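Turkel Kitchen Goods
Glass Containers with Clip Lids: FAQ
Updated 31 May 2026

Quick answers first. Longer stuff goes to the help desk, link at the bottom of the page.

Can the glass part go in the oven?
Yes, base only. Take the lid off. Every time.

Can the lid go in the microwave?
Short reheats, clips open, lid resting on top. Not for cooking from raw.

Dishwasher?
Base anywhere. Lid on the top rack. If yours has a sanitize cycle, skip it for the lids, they can warp a little.

Freezer to oven?
No. Let the glass come to room temp first, then heat. Same going the other way, hot dish straight into the freezer is how they crack.

My lid won't close.
Usually one of three things. Food on the rim. Clips pushed down in the wrong order (do opposite sides, not side by side). Or it's a lid from the older Dendis set, which is a hair wider and wont fit. Dendis lids have the name stamped underneath.

Water gets trapped in the grooves of the lid. Normal?
Yep. Shake it, prop it on its end in the rack, give it a while. For gunk in there use an old soft toothbrush. No metal picks please.

Tomato stains?
Glass wipes clean. Lids can pick up color. Baking soda paste, leave it 12 hours, rinse. Putting them in a sunny window helps too.

How should I store them?
Glass nests inside glass, lids filed upright in a drawer or bin. Short on shelf space? Clip them shut and stand them on the short end, empty ones only.

Which green is the green one?
We get this alot. It's a soft gray-green, closer to sage than to mint candy. Looks different on every screen.

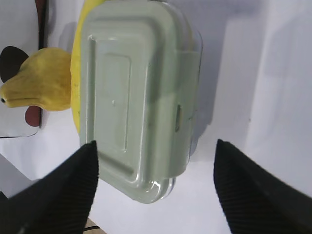
Sage green lid, clear glass base. Rectangular size, stood on end.

Do you sell lids on their own?
Yes, item 811, packs of 2. Green is back in June.

What about the Mota and Vadach lines?
Mota is round, so no, lids don't swap. Vadach is discontinued. We still have a few lids, write in and ask.

Chipped glass, can I keep using it?
No. Recycle the lid if your town takes it, toss the base wrapped in newspaper.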